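Gostness Robotics Club Takes On the Ball Maze in Its Biggest Season Yet

Two arms, one wooden box and a very stubborn ball

News / Clubs and Activities
11/5/23

GOSTNESS – The student robotics club at Gostness Technical High School has picked its project for the Ormsby Two-Arm Challenge, and it is a tough one. Students will program a pair of robot arms to pick up a wooden maze by its handles and tilt it together until a ball finds its way through. The regional event takes place in December, and the club is already deep into practice in simulation.

The challenge is open to high school and community college teams. Every team gets the same maze, the same pair of arms and the same starting position, so the whole contest comes down to the code. A run starts with the arms above the handles. They have to come down, take hold, lift without dumping the ball over the rim, and then steer. Teams have 300 seconds per run, and the clock doesn't stop for a dropped box.

Anyone who has played with a tilting maze knows how touchy these things are (and how quickly you want one more try!). Now picture playing it with a partner, each of you holding one end, with no talking allowed. If the left arm lifts a little early, the ball rolls away to the right. If both arms pull outward at once, they fight each other through the wood. The club spent its first weeks on nothing except the pickup, and members say they could happily have spent longer.

All of this year's early work is being done in a simulated workcell the students call Asa. It has the two arms, the table, the rails and the maze, and it even has plank flooring and a wall outlet, put in by a group of sophomores who wanted it to feel like a real room. Members can open Asa on any of the computers in the lab, change a few lines of their program, and see the result right away. When something goes wrong, they reset and go again.
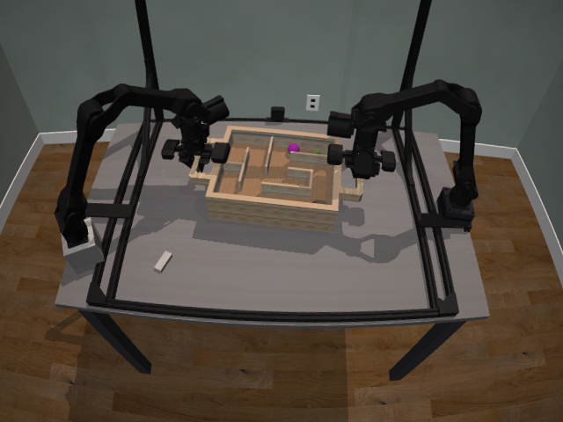
The students have split into six small groups, with a mix of grades in each one. One group handles the grip and works out how far the fingers should open and where they should close on the handles. Another looks after timing between the arms. A third has the job everyone wanted, which is teaching the program to work out where the ball is and decide which way to tilt next. The ball is bright magenta in the simulator, a color chosen by club vote after a long and surprisingly heated discussion. The other groups take care of lifting, testing and the team notebook, which counts toward the final score.

The notebook deserves a mention of its own. Challenge rules ask each team to record what it tried, what it changed and what it learned, including the runs that flopped. Gostness students have taken this to heart. Their entries so far include a full page on a minus sign that sent one arm up and the other down, a set of hand-drawn maze routes, and a running list of nicknames for the different ways a ball can get stuck.

"Our students come in with the code from last night still in their heads, and they go straight to the keyboards," the club's faculty advisors said in a joint statement. "They argue about angles, they draw on every scrap of paper in the lab, and then somebody gets a clean lift and the whole room cheers. We love seeing that. Many of them had never written a line of code before this fall."

No experience was needed to join, and the club plans to keep it that way. New members begin with a short warm-up task, moving a single arm to a point above a small block and back again. After that they join a group and learn from the people beside them. Several of the first-year students are now in charge of their group's test runs, and they are strict about it.

By the end of the month, the club hopes to have 1,000 simulated runs in its log. The testing group changes one thing at a time between batches: how fast the arms come down, how hard the fingers squeeze, how steep the tilt is allowed to get. Gentle tilting has been the favorite so far. It is slow, and there is some worry about the time limit, so a rival plan with quicker, shorter tilts is getting its own batch of runs – with plenty of friendly trash talk on both sides.

The next big step is moving from the simulator to hardware. Gindden Community College, a partner of the club for several seasons, has set aside lab time for the team before the regional. Students will load their programs onto a physical pair of arms there and find out which of their settings carry over. They expect surprises. Real handles can slip, real boxes can flex, and a real ball does not start in exactly the same spot every time. To get ready, the group working on the ball has begun shifting its starting place by small amounts in Asa, so the program can't simply memorize one perfect set of moves.

Families and neighbors will have a chance to see the project before the team travels. The club is holding an open lab night in the technology wing, with the simulator up on the big screen and students on hand to explain how their part of the program works. Visitors can try steering the maze themselves with 2 game controllers, one for each arm. Bring a friend you get along with well. The evening is free, younger brothers and sisters are welcome, and there will be cider and popcorn in the hallway.

The regional round of the Ormsby Two-Arm Challenge will be held at the Ormsby Exhibition Hall, and spectators can attend at no charge. Each team makes several scored runs during the day, and the best one counts. Judges also meet with every team to go over its notebook and ask questions about its code.

About the Club

The Gostness robotics club meets after school in the technology wing lab and is open to all students in grades 9 through 12. Members may join at any point in the school year. Students who would like to sit in on a meeting can sign up on the sheet outside the lab door or ask at the main office.

Media Contact

Gostness Technical High School, Clubs and Activities Office. Reporters who would like to visit a practice session are asked to call the main office ahead of time to arrange a visitor pass.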